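3.2 Wear trials of sheepskin-lined slip-on footwear
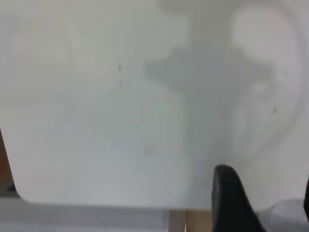
Figure 4. Pale matte surface with a rounded corner, close view. A diffuse grey shadow lies across the middle and right.

The laboratory measurements reported in Section 3.1 describe the lining as a material. They do not describe the shoe as worn, where the pile is compressed unevenly, takes up moisture from the foot and is sheared each time the heel enters or leaves the upper. The wear trials were designed to capture these effects in a slip-on with an open back and a full sheepskin footbed, and to compare it with a closed moccasin made on the same last.

Two constructions were supplied by Vidmar. The first (type A) had a 12 mm clipped pile on the footbed and a shorter pile inside the vamp. The second (type B) used the same skins throughout but enclosed the heel with a stitched counter. Outsoles were identical moulded rubber. All skins came from one tannery lot to limit variation in fibre density, and pairs were conditioned in the same room before they were handed out. Tullon supplied a third construction with a knitted wool-blend lining, which served as the control (type C).

Participants were recruited in Corbridge and Stukutov, the former chosen for its mild, wet winters and the latter for its long dry cold. A total of 47 people completed the trial. Each wore one construction for a fixed period before changing to the next, and the order of wear was balanced across the group. Participants were asked to wear the shoes without socks indoors and were free to choose outdoors. They kept a short diary recording hours of wear, the floor or ground surface, and any occasion on which the shoe came off unintentionally. The diaries yielded 3911 usable entries. Entries with no hours recorded were removed before analysis.

Pile height was measured at three points on the footbed: the heel seat, the outer waist and the ball of the foot. Measurements were taken with a light-pressure foot gauge at issue and again after 500 hours of wear. Žak and Stojanović (see Section 2) argue that a single central reading is enough for slippers of this type. We did not find this to be the case. In type A the heel seat lost pile faster than the ball of the foot, and the difference was large enough that a central reading would have understated wear at the point where most participants first reported discomfort.

The pattern in type B was more even. The enclosed heel holds the foot back in the shoe and spreads the load toward the waist, although the pile at the top of the counter was visibly matted in most returned pairs. This matting is a result of entry and removal. Several participants wrote that they had begun to tread down the counter so that the moccasin could be used as a slip-on - a habit that defeats the purpose of the construction and that we did not anticipate when the diary was drawn up. These pairs were kept in the analysis but are marked separately in Table 5.

Thermal comfort was rated on a seven-point scale at the end of each day of wear. Types A and B scored alike indoors. Outdoors the ratings separated as soon as the ground was damp, and type A fell below the control at the Corbridge site. The likely cause is water reaching the footbed from the open back. Wool can hold a good deal of moisture before it feels wet, but once the base of the pile is saturated it dries slowly, and participants who wore the same pair the following morning rated it lower again. At Stukutov, where the ground was mostly dry, no such drop was recorded.

Unintended removal was reported almost entirely for type A and almost entirely on stairs. Teuber and Softić have suggested that a raised footbed rim reduces heel slip in backless shoes. Our trial did not include a rim and cannot test the claim directly, but the location of the pile loss is consistent with the heel sliding rearward at each step.

Laundering was left out of the main trial. A small side test, carried out by Vukčević on pairs returned in June, compared hand washing with brushing alone. Washed linings recovered some height at the ball of the foot and very little at the heel seat, where the fibres had broken and had not simply flattened. Brushing improved appearance without a measurable change in height.

Two limits should be noted. The wear period was too short to reach failure of the outsole, so nothing can be said here on the service life of the complete shoe. The diaries also rely on participants' own estimates of hours, and evening wear at home is probably under-recorded. A correction for the second of these is set out in Section 3.3, together with the regression of pile loss on body mass and floor type.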